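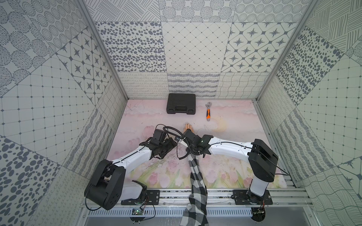
Right arm with one end of the plaid cloth, left arm just off centre.

Clindamard co-op: is the convoy mission worth doing with randoms?
Forum: Co-op and Matchmaking

tbramwell
I've finished the solo campaign and started on the co-op missions. Got through the first three fine with matchmade players. The Rondunport convoy is a different story. Four attempts last night and we lost the second truck every time, always at the bridge. Is it realistic to do this one without a regular group, or should I wait until my brother gets the game in August? I'm playing engineer, gear level 40, on normal difficulty.

Geetha_K
Doable with randoms on normal. I've done it a few times that way. The bridge is where people bunch up on the lead truck because that's where the marker is. Somebody needs to stay with the rear one. As engineer that should be you.

Drop your turret on the left bank before the trucks start crossing. If you wait until the ambush triggers you'll be setting it up under fire.

leblanc_main
Disagree about the turret. Left bank is fine on hard because the spawns change, but on normal most of them come down the road behind you. I put it on the rear truck itself. It counts as a valid surface, the game just doesn't tell you.

Geetha_K
It falls off when the truck takes a hit, though. Did for me, anyway.

leblanc_main
That was fixed in the spring patch. Haven't lost one since.

Geetha_K
Fair enough, I haven't run engineer since before then. I'd still want something covering the bank.

tbramwell
I had no idea you could put it on the truck. Will try both. What about the repair tool - is it worth bringing, or should I take the extra ammo?

caua.p
Repair tool, every time. The trucks don't heal between sections, so whatever they lose in the quarry they still haven't got back at the bridge. Most of the failed runs I've seen were really lost in the quarry. People skip the repair stop because the timer is showing, but the timer only affects your bonus.

Varma_A
The timer does more than that. If it runs out you get the extra helicopter at the end. I wouldn't tell a new player to ignore it.

caua.p
One helicopter. With two full-health trucks it doesn't matter. With a truck on a sliver it does. I'd sooner take the helicopter.

Varma_A
With a decent group, sure. With randoms half of them are out of rockets by then and nobody's looking up. I've failed more runs to the helicopter than to the bridge.

JBouvier
I'm somewhere between you two. Stop for repairs in the quarry, but only until both trucks are out of the red, then go. You don't need to top them up. We usually get to the bridge with time to spare doing that.

Also, tbramwell, check your region setting. It defaults to automatic and it kept putting me in lobbies overseas where the lag made the driving section miserable. I set it manually and had a much better time of it.

tbramwell
Region was on automatic. Changed it now. Thanks.

leblanc_main
If you're on in the evenings the Trenholm server usually has people running the convoy for the weekly. They'll take anyone who has a mic. You don't have to talk much, just say where you've put the turret.

tbramwell
Update: got it on the second go tonight. Turret on the rear truck, and it stayed put. Short stop in the quarry like JBouvier suggested. We lost the lead truck's armour on the bridge but it made it across. The helicopter did turn up because our driver got stuck behind a rock, and Varma_A is right, I was the only one with rockets left.

Varma_A
Told you. Well done.

caua.p
And you still won with the helicopter there.

Geetha_K
Nice one. Don't bother replaying it on hard until you've unlocked the second turret slot. The quarry is awful with one.

tbramwell
Good to know. What level is the second slot?

JBouvier
It isn't tied to level. You get it from the engineer side missions at the Rondunport docks. The last one is a bit of a slog, but you can do them solo.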